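Ticket: Label printer at Stultwood goes offline, jobs stay in queue
Status: Closed
Priority: Normal
Site: Stultwood (toy lending, front desk and sorting room)
Requester: Dede Amissah
Assigned to: Clyde Szabo
Watchers: Minttu Leinonen, Kavinda Talukder
Category: Printing / Network

Dede Amissah, Monday 9:12 AM
The Honier label printer at the front desk stopped printing again this morning. Imstead says "sent to printer" and nothing comes out. The light on the printer is solid green. If I turn it off and on, it prints everything that was waiting, sometimes twice, and then works for a while. Last week it did this on two mornings and one afternoon. We are using handwritten tags for returns until it is fixed, which means they all have to be keyed in again later.

No error on the desk PC except a yellow triangle next to the printer name. When I tried a reprint from the browser I got a page that said 500 and nothing else.

Clyde Szabo, Monday 9:40 AM
Thanks. A few things I need from you:

Hold down the feed button on the printer for five seconds and let go. It should print a configuration label. Send me the lines for IP address, subnet mask, gateway and DHCP.
Tell me whether the printer is on the cable or on Wi-Fi.
Tell me if anything was changed or moved in the last month.

Please do not power cycle it again until I have looked at it in the failed state. If you need labels urgently, use the USB cable in the drawer and pick "Honier USB" in Imstead.

Dede Amissah, Monday 10:05 AM
Config label says:

IP ADDRESS 192.168.4.171
SUBNET MASK 255.255.255.0
GATEWAY 192.168.4.1
DHCP OFF
LINK UP

It is on the cable, the gray one that goes to the wall. Nothing was moved. The internet people came in November and put in a new box. That was before the trouble started but not right before.

The USB one works, thanks.

Clyde Szabo, Monday 10:31 AM
Remote session to the desk PC. Notes:

Ping 192.168.4.171: replies, no loss, 100 packets. Response time jumps between 1 ms and 60 ms. A wired printer on the same switch should be flat.
Print port on 192.168.4.171: connection refused.
Web page on 192.168.4.171: no answer. The Honier setup page should load there.
Queue: 11 jobs, oldest from 8:20 AM.

Something answers ping at the printer's address and it does not behave like a printer. Checked the ARP table on the PC. The hardware address listed for .171 does not match the one on the sticker (Dede read it to me over the phone). Cleared the ARP entry, pinged again, got the correct hardware address, and the queue started to drain. Two minutes later the entry had flipped back and the queue stopped.

This is a duplicate IP address. Two devices are using .171. Which one the PC talks to depends on which one answered last.

Clyde Szabo, Monday 10:48 AM
On the 500 page: separate symptom, same cause. The reprint button in Imstead opens a direct connection to the printer from the local print service. When the connection is refused, the service gives up without a proper message and the web server returns a generic 500. I will pass this on to Imstead as a request for a better error. Not tracking it further here.

Kavinda Talukder, Monday 11:20 AM
I have the handover sheet from the router replacement. Gunawardena did the install. The old router handed out addresses from .20 to .99 and everything fixed lived above that. The new one was left on its factory range, which is .100 to .200. The sheet has a line for "existing static devices" and it is blank.

So anything we had set by hand above .99 now sits inside the range that the router gives out.

Clyde Szabo, Monday 11:34 AM
That fits. It also fits the gap between the install and the first failure. The router starts at the bottom of its range and works up as new devices join. It took a while to reach .171. Visitors' phones on the guest network should not count toward this, so I want to know why it got that high. Kavinda, can you export the lease list?

Kavinda Talukder, Monday 1:15 PM
Lease list attached to the ticket. The guest network is not separate. It has its own name and password but the same address range, so every phone that comes through the door takes a lease. Lease time is set to seven days.

The device on .171 right now is one of the sorting room tablets. It lost its lease over a weekend and picked up a new one.

Clyde Szabo, Monday 1:42 PM
Had Dede turn off Wi-Fi on that tablet. Cleared ARP on the desk PC. Printer answered, flat at 1 ms, queue emptied. Left a continuous ping running for the afternoon.

Some routers test an address before handing it out and skip it if something replies. This one has the option, but it is off by default. Even with it on, the test would miss the printer whenever the printer was asleep or switched off at night, so I would not rely on it.

Plan:

1. Stopgap: block .171 from the pool.
2. Move the pool back to .20 to .99 for staff devices.
3. Put the guest network on its own range with a short lease.
4. Set the printer to DHCP and reserve .171 for it on the router, so the address is recorded in one place.
5. Check the other fixed devices at Stultwood.

Step 1 can go in today. Steps 2 to 4 need a restart of the router and should be done after closing.

Minttu Leinonen, Monday 2:10 PM
Approved. After closing is fine any evening. Please do not change the printer's address – the Imstead print service has it typed in on three PCs and the last time it changed it took us a day to find them all.

Clyde Szabo, Monday 2:16 PM
Address stays the same. Step 1 applied.

Clyde Szabo, 6:50 PM
Steps 2, 3 and 4 done on site.

Staff pool now .20 to .99, lease 24 hours. Guest network moved to its own subnet, lease four hours, no access to the staff side. Printer set to DHCP from its web page, reservation added using the hardware address from the sticker. New configuration label shows 192.168.4.171 with DHCP ON. Label taped inside the printer lid.

Restarted all three PCs and both tablets so they would pick up new leases. One tablet held on to its old address until I told it to forget the network and join again.

Ran a test batch of 20 labels from each PC. All printed, none doubled. The doubled labels Dede reported came from jobs being sent again by the print service after a timeout, while the first copy was still held by the Windows queue. Turned off automatic resend in the service settings. If a job fails now it will show as failed and wait for someone to click Retry.

Clyde Szabo, next day, 8:55 AM
Step 5. Fixed devices found at Stultwood:

.110 network storage in the office
.150 card terminal
.171 Honier label printer
.180 camera over the back door, Gunawardena's, not managed by us

All of these are outside the new staff pool. Added reservations for the first two so they are on record. Sent a note to Gunawardena about the camera and asked them to fill in the static device line on the sheet.

Dede Amissah, 11:30 AM
Printing fine since opening. One thing, not sure if it belongs here. Some of the item records I saved on Monday have no photo in Imstead. The photo was there when I saved and now the space is blank. The play kitchen is one of them.

Clyde Szabo, 11:52 AM
Related, so keep it here. Photos taken on the tablet go to a folder on the office storage first and Imstead picks them up from there. The upload runs in the background and does not warn you if it fails. Any tablet that lost its network on Monday could have left files behind.

Looked in the pending folder on the first tablet: 14 files waiting. Started the upload by hand. All 14 went through. Please open the play kitchen record and confirm that this is the right picture:
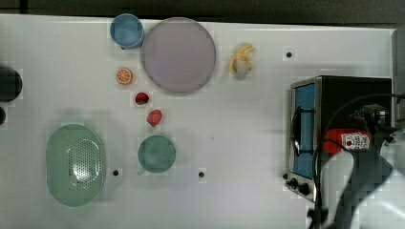 Attachment 3: Play kitchen pieces on white tabletop, with light blue cup, round plate, orange slice and two strawberries.

Dede Amissah, 12:20 PM
Yes, right one. It shows in the record now, and so do the rest. Can the tablet tell us when there are photos waiting?

Clyde Szabo, 12:34 PM
There is a setting for it under Sync, called "Show pending count." Turned on for both tablets. A small number appears next to the cloud icon. If it has not gone back to zero by the end of the day, tap the icon to send again.

Vasanthi Patwary, 2:05 PM
Question from purchasing. I have a quote open for a replacement Honier, raised when this was thought to be a hardware fault. Do we still need it?

Clyde Szabo, 2:11 PM
No. The printer is fine. Print head test was clean, no missing dots. We do need labels – Dede is on the last roll of 500.

Vasanthi Patwary, 2:15 PM
Printer quote canceled. Labels ordered, same part number as before.

Clyde Szabo, Friday 4:30 PM
Checked logs for the week. No address conflicts on the router. Print service shows 0 failed jobs from the three PCs. Guest leases are expiring as set. Handwritten tags from Monday have been keyed in, per Dede.

Resolution: duplicate IP address on 192.168.4.171 after the router replacement. DHCP range overlapped with fixed addresses. Range moved, guest network separated, reservation added.

Open items moved to other tickets:
Generic 500 page on failed reprint (with Imstead)
Static device list for Stultwood (with Kavinda)
Same check at the other sites where Gunawardena replaced the router (with Kavinda)

Closing. Reply to this ticket within 14 days to reopen it.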